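3. Tuning by ear and by display in adult beginner violin classes

3.1 Setting and materials

The classes were held at two sites, Fandard and Sama, during the spring term. Both sites teach adult beginners in groups, and both use the Kontogiannis workbook as the main text. The workbook introduces tuning in its opening unit and does not return to it. Students are told to match the A string to a reference pitch and then to tune the remaining strings in fifths, but the page gives no exercises for hearing whether a fifth is narrow or wide. In practice the teachers at both sites tuned most of the instruments themselves before class.

For the study, tuning was moved into class time. At Fandard, students tuned by ear from a sounded A. At Sama, students tuned each string separately with the Emon tuner, a display that shows the detected note name and a moving needle. Strings, pegs, and fine tuners were checked at both sites before the first session on 2/15/18. Instruments with slipping pegs were repaired or replaced, so that a string left out of tune could be put down to the student's decision and only rarely to the hardware.

All violins were fitted with fine tuners on every string. Students were instructed to use the fine tuners only, and to ask for help if a string was more than a half step away from its target. This limits what can be said about peg tuning, a separate skill with its own difficulties of grip and friction.

3.2 Procedure

Each session opened with a tuning period of 6 minutes. The reference A was sounded by a recorded violin tone with light bowing and no vibrato. Pilot work with an electronic sine tone had been dropped after students in both groups found it hard to compare with the sound of their own strings. A sine tone has no upper partials, and the beating that a student is asked to listen for is weak against it.

At Fandard the tone was repeated on request. Students bowed the A string alone, then bowed A and D together, then D and G, and finally A and E. They were told to listen for a slow wavering in the combined sound and to turn the fine tuner until the wavering slowed and stopped. They were not told in which direction to turn. If the wavering became faster, they were to turn back.

At Sama the students bowed one string at a time and adjusted until the needle rested at the center mark. No double stops were used during the tuning period, though they were used later in the lesson at both sites.

At the end of the tuning period, each student played the open strings in order from G to E. These tones were recorded, and the pitch of the steady portion of each bow stroke was measured. The first part of every stroke was left out, as the pitch of a bowed string is unsettled at the onset. Strokes with audible changes in bow pressure were also left out. Heavy bowing flattens the pitch slightly, and beginners tend to press hardest on the G string, where the response is slowest.

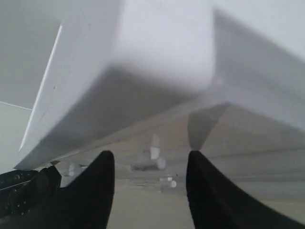
A teacher at Sama objected at the midterm meeting that the comparison was unfair to the display group, and said that her students were being measured against the same needle they had just used, so that a good result would show only that they could copy a number. She asked that some trial be added in which no display was present and no reference was given beyond the A.

The objection was accepted. A transfer trial was added at both sites, to be given in the last week of April. In this trial, each student received a violin with the A string already correct and the other strings detuned by the teacher. The student then tuned by ear alone. The display was removed from the room at Sama, and the order in which students took the trial was drawn by lot.

3.3 Scoring

Two measures were used. The first was the size of the error on each string, taken against the pitch it would have if all strings were tuned in pure fifths from the student's own A. The second was the error on the A string alone, taken against the reference tone. Keeping these apart matters. A student may match the A badly and still tune clean fifths from it, and such an instrument is usable for solo practice but not in a group. The reverse case, a good A with poor fifths, was more common in both groups.

The choice of pure fifths as the target needs a comment. The Emon display is set to equal temperament, in which each fifth is slightly narrow. Over the distance from A down to G the difference adds up, and a student who follows the needle exactly will have a G string a little higher than a student who tunes without beats. The difference is small compared with the usual error of a beginner. To avoid favoring either group, errors were computed against both targets and the smaller of the two was kept. The ranking of the groups did not change when either target was used alone.

Roughly 900 bow strokes were kept for analysis after the exclusions described above. Strokes were assigned to the scorer without site labels. A second scorer measured a subset, and disagreements were settled by going back to the recording and marking the steady portion again. Most disagreements concerned the E string, where a whistle at the start of the stroke had sometimes been included.

3.4 Results of the weekly sessions

The display group had smaller errors on every string from the start. This was expected. The needle gives both the direction and the size of the error, and the student needs only to turn until it is centered. The errors at Sama changed little over the term, apart from a small gain on the G string that followed better bowing.

The ear group began with large errors and wide spread. Several students at Fandard stopped turning as soon as the sound became louder, taking resonance as a sign of agreement. Others tuned the D string to match the A at the octave of a partial and left the fifth clearly out. Both habits faded after the teacher began to demonstrate a fifth passing slowly through the target and out the other side. From that point on, the errors at Fandard fell week by week, and by the end of the term the error on the D string was close to that of the display group. The E string remained the weakest. Students reported that the beats were harder to hear there, and many of them tuned it sharp.

Time was also affected. The display group finished well within the tuning period in nearly all sessions. In the early weeks, many of the ear group had not reached the E string when the period ended, and their last strokes were recorded as they stood.

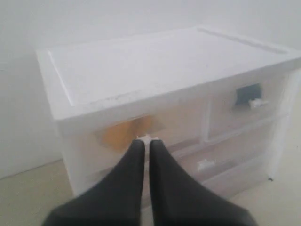 Figure 2. Drawer unit with translucent white body, viewed from above.

3.5 Transfer trial

In the transfer trial the order of the groups was reversed. Students at Fandard tuned the D and G strings with errors similar to those in their last regular sessions. Students at Sama, working without the needle, had errors on the same strings close to those the ear group had shown at the beginning of the term. Several of them bowed the strings singly and tried to sing the target note before adjusting. This worked for students with earlier choral experience and poorly for the rest.

The E string again behaved differently. The two groups could not be separated on it, and both tuned it sharp. One possible reading is that the upward fifth is judged more by brightness than by beating. Another is that the fine tuner on a steel E string moves the pitch too far for a small turn, and that students who overshoot do not return. The recordings do not decide between these readings, as only the final pitch was kept. A log of each turn of the tuner would be needed.

3.6 Limits

The groups were set by site, and the sites differ in ways other than the tuning method. The Fandard classes meet in the evening and the Sama classes in the morning, and more of the Sama students rent their instruments. The two teachers did not exchange classes. Students could not be prevented from using a tuner at home, and some at Fandard said that they did. Such use would be expected to reduce the difference between the groups in the transfer trial, so it does not threaten the direction of the result, but the size of the effect should be read with care.

Background noise was a further difficulty. With several students bowing at once, beats from a neighbor's strings can be mistaken for one's own. Placing the students farther apart helped at Fandard, where the room allowed it. No such change was made at Sama, where the display picked up the nearest string through a clip on the scroll and was little affected by the room.

Finally, the tuning period was fixed in length. A schedule that began with the display and withdrew it in steps was not tested. Such a schedule might keep the early accuracy of the display group while leaving time to train the ear on double stops, and it could be run with the present materials by covering the needle and leaving only the note name visible.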